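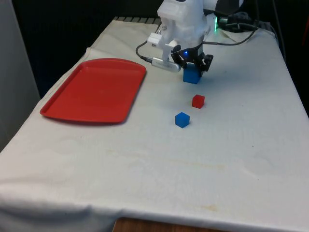 # Small Blocks, Big Table

2021-11-07

Give me a plain colored cube and I'm happy for an hour. I've felt this way since I was old enough to drop one in a soup bowl, and after a long summer of writing about block play I feel it more strongly than ever. Two blues and a red on a white cloth, a red tray off to the left, and already my fingers want to start sorting. Do the blues go together? Does the red one belong in the tray because the colors match, or is that too easy?

I started collecting cubes in July, when a shop in Prendholm was clearing out its back room and let me have a carton of 200 for the price of lunch. They came in every color you can think of (including a mustard I've grown very fond of), and they've been all over my house since then. I found one in a boot last week!

The first thing I learned is that you don't want all 200 on the table. Three or four is plenty for a start. With a big heap, people dig around and make noise, which is fun in its own way, but with a few cubes they slow down. They move one, look at it, move it back. A friend's daughter spent most of an afternoon at my place on a single red and a pair of blues, making up rules as she went along and changing them whenever she was about to lose.

The cloth matters more than I expected. On a bare table, cubes clack and skid, and a tower goes over if somebody leans in too hard. On cloth they stay put and land softly, and the colors look wonderful against white. Don't save your best linen for this, though. A white cloth that gets used is going to pick up creases and a few yellowish-brown marks, and I like it better that way. Mine has been through the wash more times than I can remember and I wouldn't swap it for a new one.

Then there's the tray. I'm partial to a shallow plastic one with rounded corners and a raised rim, set down at whatever angle it happens to land. The rim keeps everything in when you carry it to the kitchen, and an empty tray is an invitation all by itself. Put it next to some loose cubes and even grown-ups start filling it. I tried a tray from Kisalora with built-in compartments, and it was lovely to look at, but the compartments made all the decisions. A plain one leaves you free to line things up, crowd them into a corner, or go strictly by color.

My favorite game right now is one we call Udum, after the noise a cube makes when it drops into the tray. One player sets out three cubes and thinks of a rule. The other moves them into the tray one at a time and gets a yes or a no for each. With two blues and a red, the first guess is always color. The good rules are sneakier: nearest the edge goes first, or the middle one stays out. We played it until supper, then shoved the tray aside and ate at the other end of the table.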